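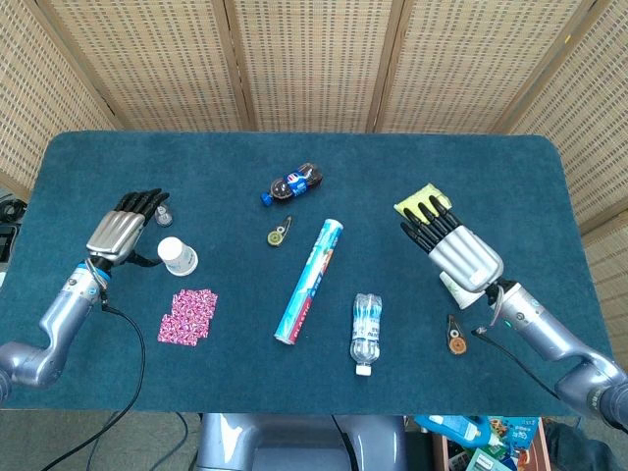 Trimari folding screen, natural rattan or cane

I bought this in September to close off the corner where we keep the work table. I had been looking at the Aaltonen one as well, but it cost nearly twice as much and only came in black.

The screen is woven rattan or cane set in light wooden frames. Mine arrived from Mundach in one long box with a dent at one end and no damage inside. There is no assembly apart from screwing on the feet, and the screws supplied are soft, so use your own screwdriver and go gently. I stripped one.

It stands up well if you bend it round on itself. Ours goes along the back of the table and down both sides, and it hasn't shifted. Set nearly straight it wobbles when a door shuts, and I wouldn't trust it near small children.

Light comes through the weave, so it hides clutter but doesn't darken anything. You do see the seams where the panels meet. The colour is a plain beige and looks fine next to our teal carpet-covered table, which not much does.

Cleaning is the weak point. Dust sits in the weave and a cloth snags on it. A soft brush on the vacuum works, and it takes me 4 minutes a side. There was a smell of varnish for the first week.

The hinges are stiff but getting easier. I paid 106 euros including delivery and would pay that again. Four stars, one off for the screws.

Emília Šimek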